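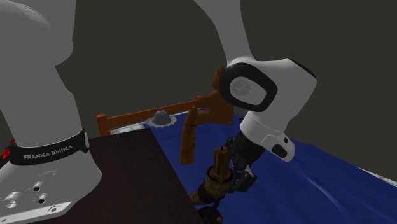 From: Verna Escobedo
To: sim-cells list
Date: Feb 13, 2018
Subject: Re: Bed cell – gripper drops tall parts on the way over

I had the same trouble with our copy of the bed cell, so here are my settings. The original question is quoted so you don't have to dig for it.

> We run the bed cell from the Portela scene pack, simulated Franka arm on
> the dark table, tall brown objects to be picked up and set down on the
> blue sheet. Since moving to the new Akent build the gripper closes fine
> and lifts fine, then the object slides down through the fingers before
> the arm gets to the set-down point. Short objects are OK. I have raised
> the grip force twice and it made no difference. Is it friction, or is
> it the controller? Also, after a reset the arm sometimes puts the fingers
> straight into the sheet. Are those two things related?

They were related for us. Leave the grip force alone for now and put it back where it was. I wasted a morning on that.

Start with the base. The old Trovon mount file has the table top 9 mm lower than the one in the current scene pack. If you load the new table with the old mount, the arm draws in the right place but the controller works from the wrong height. Every pick is then off by that much, and on a tapered part you end up closing on the wrong section. Open the mount file, find the table height, and copy the number from the scene file by hand. Don't use the import button, it rounds.

Then check the tool frame. Ours was still set for the longer Anberg fingers, which we stopped using last March. Send the arm to a point well above the sheet with the gripper facing straight down, and read the height of the fingertips from the scene viewer and again from the controller. The two should agree. If they don't, fix the tool length before you touch anything else.

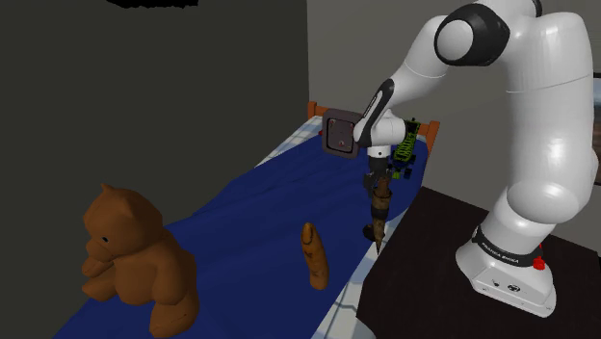 With those two done, pick up one of the tapered objects, stop the arm just over the sheet with the tip pointing down, and leave it there. I let mine hang for 172 seconds. If the object creeps in that time, look at the contact settings. We went from 4 solver passes to 18 and the creep stopped. It runs slower, but we only use this cell overnight so I haven't tried to find the lowest number that works.

One more thing on the bed itself. The sheet has wrinkles you can see and a collision surface that is flat, so a part can look like it is touching the cloth when the controller says it is clear. Go by the controller. I set the release height from the flat surface and ignore the folds.

As for the reset – the new build restores the objects first and the arm second. If the fingers were closed on something when you hit reset, the arm comes back with a stale grip width and plans its first move from that. Open the gripper and send it home before resetting. I put both commands at the top of the reset script and haven't had the fingers in the sheet again.

I can send our mount file if you want something to compare with. It is for the single-arm layout only. If you have moved the base along the table, the side offset will be wrong for you, but the height should still be good.

Does anyone know if the import rounding is fixed in the next Trovon release? I reported it and haven't heard back.

Verna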